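Teaching Rozīte where the kerb is

It's gone eight on Saturday and Rozīte, the delivery robot Banilen runs around Grosel, still hasn't left the workshop. She doesn't need to! Before her wheels touch a real pavement, the crew sets her up in a simulated street (Dikine, they call it), and I've been given a stool and a very strong coffee to watch.

Setting up is slower than I'd pictured. Her left camera was swapped this week, so everything gets checked again: 31 short runs along the pavement, past the hydrant and the mailbox, with a tweak to the settings after each one. 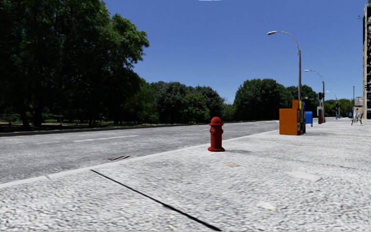

Shadows are what cause most of the bother, the technician at the next desk told me, and a dark seam in the paving can look like a step down if the camera sits even slightly crooked. The cure is dull: nudge the tilt, save, run it again. By run 15 I was leaning forward in my seat as if that would help.

Then comes the real machine. Out with the hex key, four screws on the camera bracket, a wipe of the lens, and a slow lap of the car park with someone walking behind, thumb on the stop button.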